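Subject: Re: [site-owners] Lost rankings after moving the recipe and kitchen care pages
From: Chathurika Kumarasinghe
To: site-owners list

Hi Wendy,

I went through the crawl export you sent. My answers are below your message.

Wendy Marsden wrote:
> We moved the Gatcombe site to the new templates in April. The old
> site had 359 indexed pages. Search Console now shows 269 and the
> number keeps dropping. Traffic to the kitchen care section is down
> the most. We did put redirects in place, and the sitemap was sent
> in the same afternoon. Soliman says to wait it out. Drudley (our
> host) says nothing changed on their end. Should I be worried, and
> is there anything I can fix now?
>
> Wendy

I would not wait. Some of the drop is normal after a move, but I found two problems that won't clear up without a change from you.

1. Redirect chains

There are 83 old addresses that go through three hops before they land. The first hop adds the www, the second adds the trailing slash, and the third goes to the new folder. Crawlers will usually follow that, but it slows things down and a few of yours end at the home page. Point each old address straight at its final page. The dishwasher cleaning guide is one of the ones ending at the home page, and it was your best page for search visits last year.

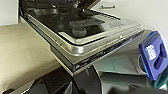
2. Canonical tags

The new template writes the canonical tag from the category and leaves out the article. So 17 articles under Kitchen Care all tell Google that the real page is the category listing. I think this explains most of the pages that dropped out. Look in the header file for the line that builds the tag and have it use the page's own address. Then open a few pages and view the source to make sure it took. Clear the Drudley cache first or you will be looking at the old version.

The image addresses changed too. You lost some image search traffic from that, though it was a small share. Redirect the old upload folder if you can. Your sink care article still calls the old path.

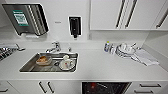
Kitchen Care: bowl and cup in the sink

On Soliman's advice, waiting makes sense once the tags are fixed. When we moved the Gananstead site, it took five weeks for the counts to level off, and we had fewer pages than you do. Don't resubmit the sitemap every day. Once after the fix is enough.

Leave the old domain registered and the redirects running for at least a year.

If you send me the header file I can look at the canonical line tonight after 7 p.m.

Chathurika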